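How to Reset a Messy Craft Table in One Evening

Posted in Tables & Tidying by Bit-na Yoo

I love a craft table that looks used. Paint on the edge, a bit of tape stuck where it shouldn't be, a project waiting for its next layer, all good signs! But there comes a point (mine was in August, after a long run of card making) when you want to start something new and there isn't a clear spot big enough to set down a sheet of paper. This is the reset I do when that happens. It takes me an evening, with music on, and I look forward to it more than I probably should.

What you'll need

A metal bucket or two, any size that stands steady
Paper cups, the ordinary coffee kind
A shallow tray or box lid
A damp cloth and a dry one
A trash bag
A pencil and some scrap paper for labels

Step 1: Start with the long stuff

Straws, sticks, dowels, skewers, rulers, anything long and thin. These are the things that roll around and end up under everything else, so picking them up first makes a huge difference to how the table feels. Don't sort yet! Just gather them in your fist and drop them in the bucket upright.

A small metal bucket is my favorite holder by a mile. It has enough weight that a big bunch leaning to one side won't pull it over, and you can pick the whole thing up and carry it to another room. Mine is pink and I'm very attached to it.

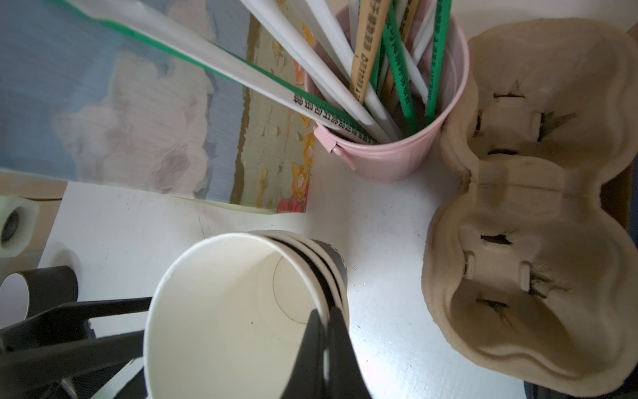
Once everything long is standing up, go through the bunch and pull out what you won't use. Bent straws go. Split sticks go, unless you like a rustic look, in which case snap off the bad end and keep the rest. Printed sticks are worth keeping even if you don't care for the lettering, as you can turn the printed side to the back or paint over it. My friend Anathi Mtshali covers hers with two coats of white acrylic and they come out lovely.

If your bucket is so full that you have to wrestle things out of it, split the bunch into two containers. I do straws in one and wood in the other.

Step 2: Move painted pieces out of the way

Painted panels and canvases take up more space than anything else on the table, and they're the things you least want to scratch. Touch a corner lightly to check that it's dry before you move it. If it's still tacky, slide your tray underneath and leave it flat. If it's dry, stand it against a wall with the painted side facing out, and keep tape and scissors well away from it. I once leaned a roll of packing tape against a sky I had spent days on, and it took a strip of cloud off with it. Learn from me!

Step 3: Give tape its own spot

Rolls of tape collect dust and fluff along their sides when they lie around, and then you get a fuzzy gray line down every piece you cut. Stack them flat in a box lid, widest at the bottom. Fold over the end of each clear roll by a quarter inch so you can find it next time. This one little habit has saved me so much picking with a fingernail.

Step 4: Deal with the cups

If you craft with paper cups, you know they multiply. I use them for paint water, for beads, for mixing glue, and sometimes even for coffee. Separate the ones that have had something sticky in them and toss those. Wipe out the rest with the dry cloth.

Then nest them. Hold the first cup on its side, slide the next one over its closed end, and stop when you feel it grip. You don't need to push hard. Cups that are jammed together get creased rims when you pull them apart, and a creased rim is no good for pouring.
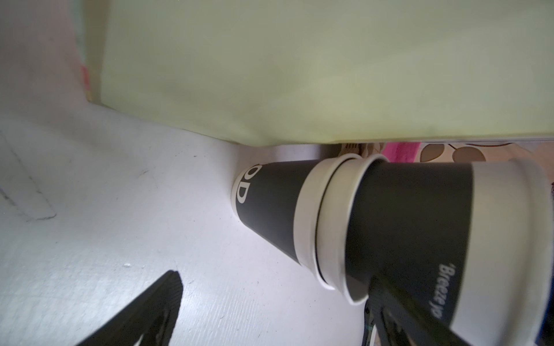 I stop at 11 in a stack. Any taller and it tips over on my shelf, though yours may have more headroom. If two cups do get stuck, squeeze gently near the base and twist, and they'll usually let go.

Keep three or four cups out for small things: clips, erasers, buttons, the odd bead. Write what's inside on a scrap of paper and tuck it under the cup. Raimo Harju, who taught the first paper class I ever took, wrote straight on the cups, but I like being able to change my mind.

Step 5: Wipe down and put back less

Now the table should be nearly bare. Wipe it with the damp cloth, dry it off, and stand back for a second. Doesn't that feel good?

Put back only what your next project needs. For me that's the bucket, one roll of tape and a cup of pencils. Everything else can live on the shelf until you call for it.

A few extra tips

Line the bottom of the bucket with folded felt if the clatter bothers you.
Keep fabric scraps folded and away from the glue.
Offcuts shorter than 3 inches go in a separate jar, where kids can raid them for collage.
Repeat the whole thing whenever you finish a big project, before you start shopping for the next one.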